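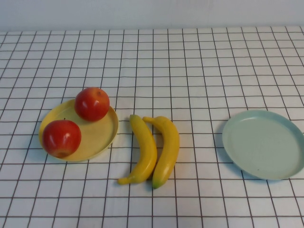 Two apples on the yellow plate, two bananas on the cloth, and a blue plate with nothing on it yet.

New house rules for the fruit table
2022-06-09

The Provo lab has finally put its tabletop rules in writing, and I've been pestering people for a copy since March, so forgive me if I sound a little excited about what is basically a page of instructions for plates and fruit.

The short version: starting this week, every pick-and-place run at Provo has to begin from a written start layout, and a person has to sign off on that layout before the arm is switched on. The sheet says which item goes on which plate, which items go straight on the cloth, and which plate stays empty. If you want to change it halfway through a session, you stop, fill out a new sheet and start over. No nudging a banana with your elbow and hoping for the best (I have done this, and so have you).

Najwa Obeidat wrote most of the rules, with a lot of arguing from Ayman Nasrallah over what counts as "on the plate." An apple that hangs over the rim is still on the plate, as long as it stays put when you let go of it. That one took two meetings! A banana touching the side of a plate doesn't count, and if it happens at the end of a run the run gets marked as a miss.

The part I like best is the stop rule. Anyone in the room can call a stop, for any reason, and they don't have to explain themselves until the arm is parked. Hands stay off the cloth until the operator says "clear" out loud. Ruba Salameh told me her group at Sabbagh has worked that way for a while, and the only real complaint is that people feel silly talking to a table. You get over it.

There's also a limit on session length — 35 minutes at the controls, then a 10 minute break, and you swap operators if there's someone to swap with. I grumbled when I read that. Then I sat in for one full session and my attention was shot well before the timer went off, so I've stopped grumbling.

Failed runs now have to be kept, too. Out of 120 trial runs done under the draft rules, 44 were marked as misses, and every one of them is in the log with a line on what went wrong. Fouad Karaki, who looks after the log, wants those lines in plain words. "Dropped the apple" is fine. "Suboptimal grasp outcome" gets sent back to you.

Still not settled: how often to change out the fruit, and what to do about the tablecloth. The rules say to smooth it before each run, but they don't say how smooth, and Ayman would like a ruler involved. Najwa would not.

Sabbagh plans to try the same rules next, and Dimas Nair is collecting comments from both labs. If you run a table of your own and have opinions about rims, send them to him.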